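The Price at Bommont

By the time the minister's plane landed in Bommont, the oil had been sold twice, and I had my doubts about both sales.

I was the junior economist on the delegation from Drikska, which meant I carried the folder. The folder said we had 598 million barrels under the northern shelf. I had written that page myself, copying the number from an older page, which had copied it from a brochure. When I asked where the brochure got it, I was told the brochure was very well regarded.

"They'll want to know about the storage tanks," the minister said in the car.

"The tanks are full, sir."

"Say they are ready."

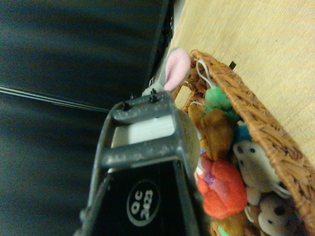 So I wrote "ready" in the margin. Full tanks, no buyers, a tanker sitting off our coast at a day rate I tried not to think about, and we were ready. The papers at home had been calling it a soft patch since July of the year before. My mother, who reads only the bread prices, had another word for it.

The bank, Figueiredo, had put us on the top floor. There was coffee, and a view of the harbor, and a man at the far end of the table who smiled every time someone said "recovery." He offered us a loan of 300 million against future output. Future output of what, I wondered. We had shut down 2 of our fields that spring and told everyone it was maintenance.

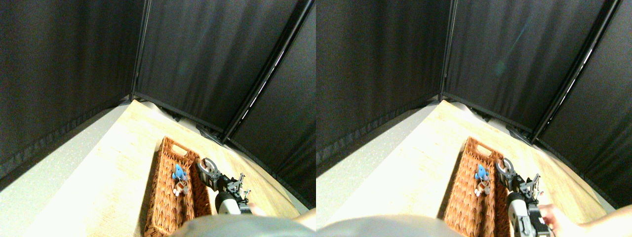
The minister asked for 1000. He said it flatly, the way you'd order a sandwich. The smiling man wrote it down, and I understood that he didn't believe in our barrels any more than I did. It didn't seem to bother him. If we paid, fine. If we didn't, there was the port at Tevska, listed on page nine as security, in print so small I had taken it for a footnote.

"Did we agree to this?" I whispered, and turned the folder around.

The minister looked at page nine for a long time.
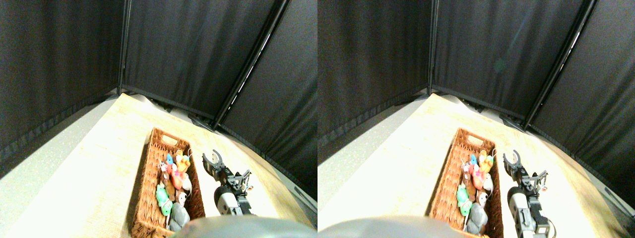 A basket of small toys on a pale tabletop, with black curtains behind.

"It's standard," he said.

I have since learned what that word is worth. At the time I was still willing to be told things. I thought about Tevska, where the cranes are painted yellow and my uncle used to fish off the breakwater, and tried to picture someone in this room wanting it. They could have asked. Somebody would have sold it to them over lunch.
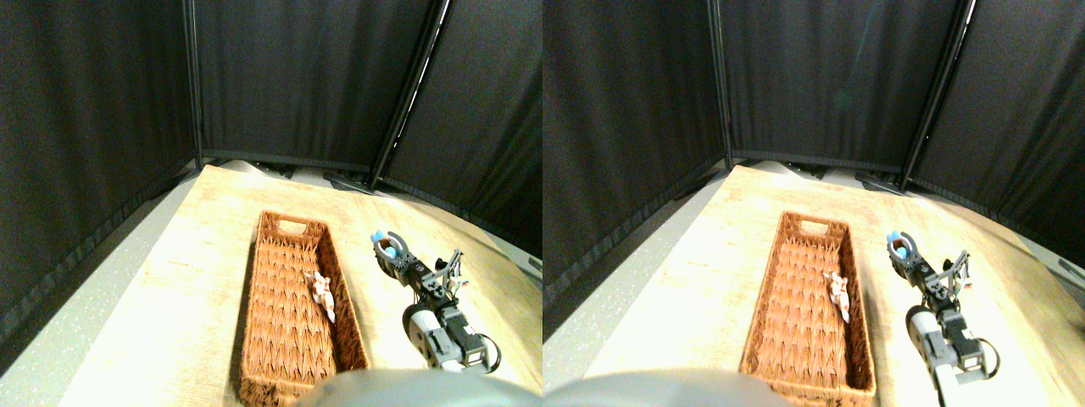

The wicker basket with a small pale toy inside, and a small blue object held above the table.

They signed before noon. The minister used his own pen -- he was proud of that pen -- and the smiling man used the bank's. I was asked to witness. I read the page again, all of it this time, while the three photographers shifted their feet.

Then I asked for the brochure.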